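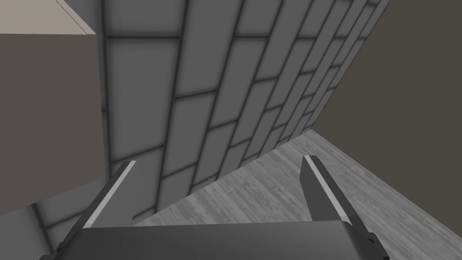 Open the fingers all the way before you touch anything else, Ferhat Aydoğan told me on my first morning here, and I still start every setup like that.

Hi! I'm Barış Soylu, and Zestham is my little company. We look after one two-armed robot, which we call Trunden, and we do most of its setup in simulation (a rendered room, a desk, a few things to reach for). It sounds like a narrow business and I love it.

A new setup takes me about 4 hours if I don't get distracted. I zero the joints, check that each gripper opens and closes evenly, then bring the arms up to the desk slowly, one after the other, and look for any spot where the wrist gets cramped. Then we do it all again with the desk moved!
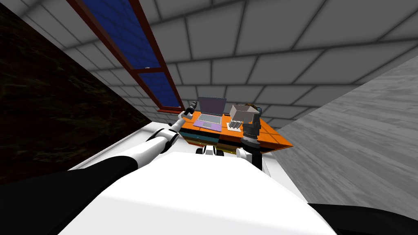
Both arms at the orange desk, laptop and gray box on top.

Looking after the thing is mostly small stuff. I keep a log of every joint offset going back to our first November, and after 100 runs I compare the newest numbers with the oldest. If the left wrist has drifted (it's usually the left), I redo the calibration before lunch and Ferhat checks my work in the afternoon.

The wrist views get their own session, and that's the part I'd happily do all day. We go in close to edges and corners, going at 20 percent speed,

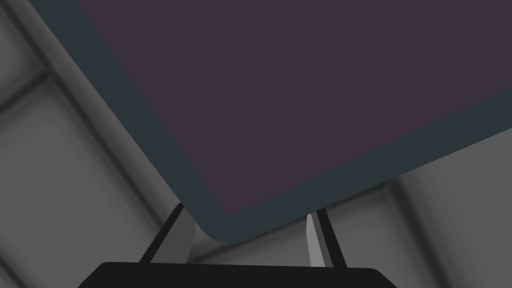 and we stop whenever the finger spacing looks off to either of us. Sometimes that means changing one line in the settings file, and sometimes it means going back to the joint zeros and grumbling over tea. If you've got a two-armed setup that needs some care, write to us and tell us what it's doing. Send the log too, please!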